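Skonside Workroom, Unit 371
Monthly safety walk, checklist with comments
Date: December 8, 2024
Checklist no. 3172

Marks: OK = good, W = watch until next time, F = fix before next walk

1. Entrance and way out
1.1 Door opens fully from inside: OK
1.2 Way to the door is free: W. Two boxes from Titeck were standing in the corridor. I moved them to the wall, but they need a real place.
1.3 Exit sign is lit: OK

2. Lights and ceiling
2.1 Ceiling lights work: OK
2.2 Covers sit tight: W. One cover by the door makes a small noise when the air is on. Same comment as in June.
2.3 Glare on the tables near the window: W. In the morning it is strong. Please ask Rumonum for the price of blinds again.

3. Window side
3.1 Handles close well: OK
3.2 Nothing is stored on the sill: OK
3.3 Outside branches do not touch the glass: OK, checked from the yard.

4. Cables and hand tools
4.1 Plugs and sockets without damage: OK
4.2 Cables are tied and not on the walkway: F. There are too many tangles near the window. Lift a cable with the hand and look where it goes before you pull it. Hanging cables should be kept away from the face and the neck.
4.3 Small tools go back to the drawer: W. The drawer was half empty at the end of the walk.
4.4 Bracelets and wristbands: W. Our rule says to take them off for cable work. Please remind all people at the tables.

Cables and wrists, for points 4.2 and 4.4: 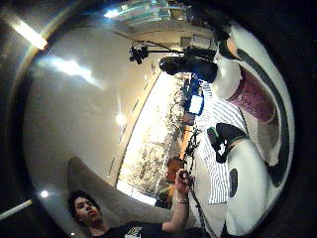
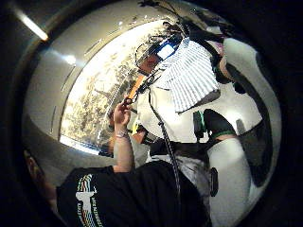 5. First aid and fire
5.1 First aid box complete: F. Burn gel is missing, order no. 1435 with Acharya is still open.
5.2 Extinguisher has a valid label: OK
5.3 Emergency number is on the wall: OK, extension 102.

Open points go on the list by the door. Please write your initials when a point is done.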